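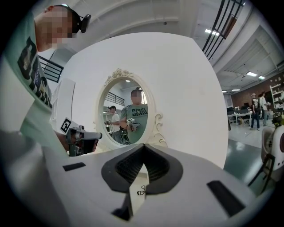

Oval mirror up on the curved panel, scroll crest on top, rail and beams behind.

Stornus, July gallery page

Quick page, will tidy later. Started putting these up Monday and then the phone went all day so the notes are out of order and some entries have no picture yet. Text is done for those, pictures get added when Majdi sends me the folder. If you only came for the mirror it's the one at the top.

For new people: Stornus is the big white hall, upstairs walkway, black railings. We rent out pieces and set them up here so you can see them on a wall before you pay for anything. July is mirrors and small stuff. Chairs are in the fall.

THE OVAL

White ornate frame, carved scroll crest, curly bit on the right side. Everybody asks for this one. Stock name is Dollinus oval, if you're emailing just write "the oval", we'll know.

630 for the season, that's with delivery inside the city. Not for sale, sorry, I've had four emails. Ismail would sell it, I won't.

Looks best on plain white. We tried it on the dark green wall in spring and it looked like a wedding cake somebody left in a hedge. White on white you mostly see the edges and the crest, and then whoever's standing in front of it.

THE CURVED PANEL

Also rentable!! People forget. Big, white, curved. 2000 for the season and you need a van, a real one. Lovisa Kristiansen designed ours and has the drawings if you want one built for your own place, write to her and not to me please.

Hanging a mirror on a curve: two points, not one. With one point it rocks every time a door shuts. Felt dots at the bottom edge of the frame. Check it again next day, the dots squash down a bit.

Also a curve throws your eye off for level. Measure down from the top of the panel on both sides and trust the tape. I have argued with that tape and lost.

RAILINGS AND WALKWAY

Not for rent, obviously. Black metal, came with the building. You can go up and look down over the displays, stairs are at the back by the coats. Kids with an adult.

Anything tall gets checked from up there too. The top edges of things collect dust like you wouldn't beleive and from the walkway you see all of it. We do them with a long duster before opening, 15 minutes if two people go.

CEILING

White, beams and ribs all showing. We left it open when we moved in. A fitter quoted us for a flat ceiling and it would have eaten the whole first year, so no. I like it now. Gives the mirrors something to catch when they're tipped a little.

Downside is the echo. Talk quietly or the whole hall knows what you think of your sister in law's hallway.

TALL WHITE BOARDS

These move around every couple weeks. Used as backing, or to close off a corner, or to hide the ladder. 1000 for the set, season rate, feet included. They scuff. Bring them back scuffed, it's fine, we repaint anyway. Bring them back with screw holes and Ismail Hegazy will call you.

SMALL ROUND MIRRORS (pictures to come)

Tyagi rounds, plain rim, sold as pairs. Good for narrow halls. Two went out last week and came back the next day, wrong size for the customer, no damage. Back on the shelf now so ask.

HOOKS AND FIXINGS (pictures to come)

We use Riltel hooks for nearly everything. Somebody asked if you can use the sticky kind for a framed mirror. No. Please no.

Wall plugs for plaster are in the drawer under the desk, help yourself to a few, leave the long ones.

CLEANING NOTES, copied from the sheet on the desk

Spray the cloth, not the glass. Drips run down behind the frame and you get black spots along the bottom edge a year later.

Carved bits: dry paintbrush, soft, the cheap flat ones work. Start at the crest and work down or you do the bottom twice.

No kitchen spray on white frames, it goes yellow in the grooves. Ask me how I know. Rostislav Šindelář got most of it back with plain water and a lot of cotton swabs but you can still find the spot if you know where.

Wear gloves when carrying. The edges of the glass are fine, it's the fingerprints.

CARRYING

Upright, always. Two people, one walks backward and the other one talks. Blanket first, then cardboard corners, then tape on the cardboard only. If there's a crest, nothing goes on top of it, nothing leans on it, and it doesn't go in first.

Zbigniew Rutkowska does our deliveries and will refuse if the stairs are bad. Send him a photo of the stairs. Really, send it, we've had to turn around in a driveway twice now.

VISITING

Afternoons from 2, weekdays, ring the side bell. The front one sticks. Parking behind the building, not in front of the bakery, they are nice people and we would like to keep it that way.

You're welcome to try things in front of the mirrors. Coats, hats, your own lamp if it's small. One customer brought her whole hallway bench to see it next to the oval and that was a good idea, took up the floor for an hour but she knew right away.

BOOKING

Email with the name of the piece, which wall it's going on, and how wide the door is. Fall bookings open once the chairs are unwrapped. The oval is taken until the end of July, waiting list after that, tell me if you want on it.

More pictures when Majdi gets to it. Rounds first, then hooks.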